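Clearing a snack tray without making a bigger mess?
posted by Burnenton20

I love a big round tray for snacks, but clearing it gets crumbs everywhere! What comes off first?
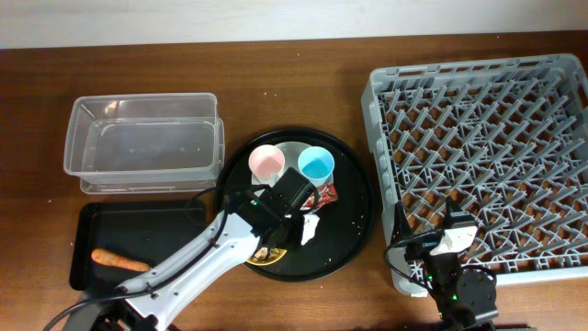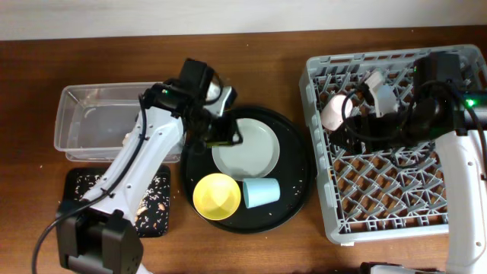 Round black tray, cups and a plate, crumbs too

Justley
Wrappers first, always! Then cups, then the plate, and shake the tray over the trash last. Takes me 4 minutes and I love how clean it looks after.

Zandow
get a bigger tray lol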